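The Woman Who Washes Bears

Silvia Šťastný has opinions about your teddy bear, and most of them concern its armpits.

"People wipe the face," she says. "The face is fine. The face gets kissed. Look under the arm, where it gets carried. That's a swamp."

Šťastný has run Zekley, a two-room toy laundry on the quiet end of Pirville, since June. Before that she spent 62 weeks on the linen floor of a hotel in Zakside, and she talks about pillowcases the way other people talk about an ex. Last year she washed 816 stuffed animals. She knows the number because she writes each one down in a ledger, by species, with a column for remarks. The remarks are not always kind. "Rabbit, gray, was white," reads one.

I ask how a toy gets through the place. She looks at me as if I have asked how soup gets into a bowl.

"It comes in. I squeeze it. If it crunches, it's old stuffing and I call the owner. If it rattles, it's a music box and I call the owner. If it smells like milk, I open a window and then I call the owner."

Anything that passes the squeeze goes into a basket on the floor by the machine, one animal at a time if it's a big one. Small ones go in a zippered bag. She washes cold, on the gentlest setting, with half the soap you would use, and she checks the drum by hand before every load. A tissue once cost her most of a Saturday and the good looks of a navy blue elephant.

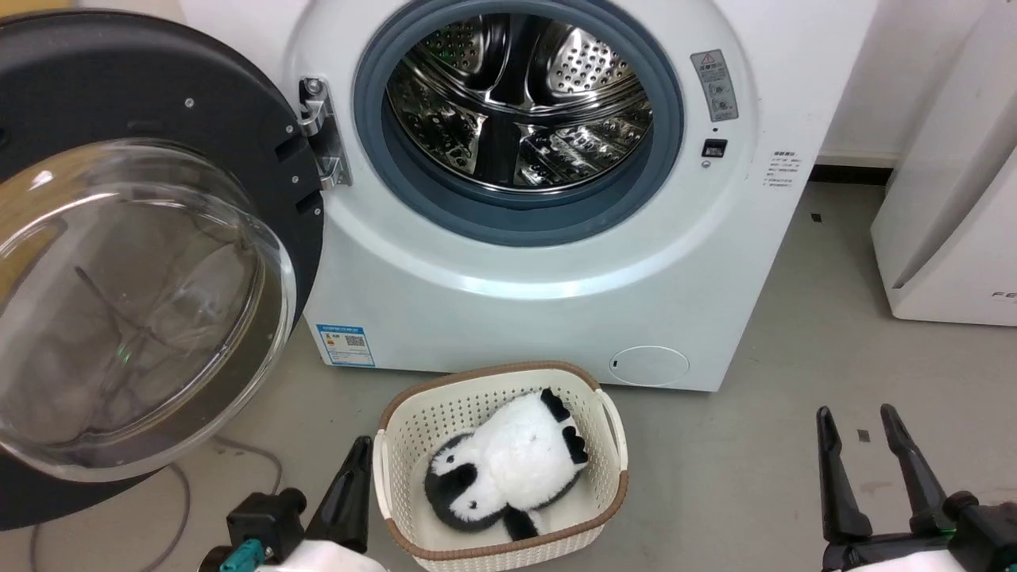 The door stays open between loads, too. Shut it, she says, and by morning the rubber smells like a pond, and then so does everybody's bear. She is also strict about the filter, which she cleans every 2 days. She has found doll shoes in there, and a tooth. The tooth was claimed.

Pandas are her least favorite customers. "White next to black, and long fur on top of it. Whoever designed that never did laundry." She won't add bleach, and she won't promise a parent that the white will come back. Drying is the slow part, around 2 days for anything with a thick belly, and she turns them over at lunch and again before she locks up.

Her one competitor, a dry cleaner called Lahlou, will do a toy overnight. I bring this up and there is a pause.

"Overnight," she says. "Sure. Squeeze it when you get it home."

Does she own a stuffed animal herself? A dog, she says, from when she was four. I ask when it was last washed, and she gets up to look for a bag.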